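Budget for a table-clearing arm, small cafe. What am I missing?

Asked in: Robots & Automation > Buying and Planning
Tags: gripper, budget, simulation, dishes

We run a 25 seat cafe in Medina and want one arm at the bus station to move plates and cups off trays into the rack. Owner gave me until March to come back with a number. Quote from Plemport covers arm + two finger gripper + mount. Nothing for spare fingers, nothing for training, and software is "7 months included" whatever that means after month 7.

Before spending anything I've been running the sim trial from Flerkus. Cups are ok so far. Big plates are where I'm stuck, the white dish is way wider than the fingers open so it has to be a rim grab, one finger each side of the edge. Picture is from the sim.
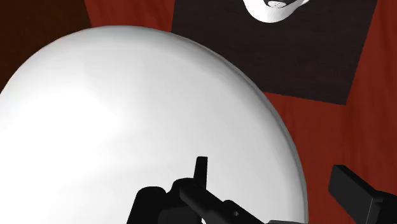
What I need to know

- is the stock two finger gripper enough or do I budget for a second tool (suction?)
- how many spare finger pads for a year
- anything that always gets left off the quote

Thanks, typing this between rushes so sorry for the mess

2 answers

Answer 1 (accepted)

Stock gripper first. Don't buy suction yet. Rim grabs work fine on a lot of plates but weight is your problem, a big dish held by one edge wants to tip and twist. Look up the payload AND the wrist torque limit, the salespeople only quote payload. Weigh your heaviest plate with food left on it.

Pads: we go through 5 sets a year, wet room, soap eats them. Ask if Plemport sells just the pad or makes you buy the whole finger. Big differnce in price.

Left off our quote: guarding, a drain-safe cover for the cables, freight, and the electrician. Also a washdown rating on the gripper itself, ours didn't have one and we had to swap it. Put a line in for the software after the free months, get that number in writing now.

And try the sim with a different color plate and a darker counter if it lets you. Glossy white under your real lights is a diferent thing, you may end up paying for a better camera.

Answer 2

we got ours from Bastgate, used, up to 2 days setup they said. took longer. would just hire someone for the dishes tbh

Comment from asker: weighed the platter, heavier than I thought. asking about torque today. cable cover wasn't on the quote either, thx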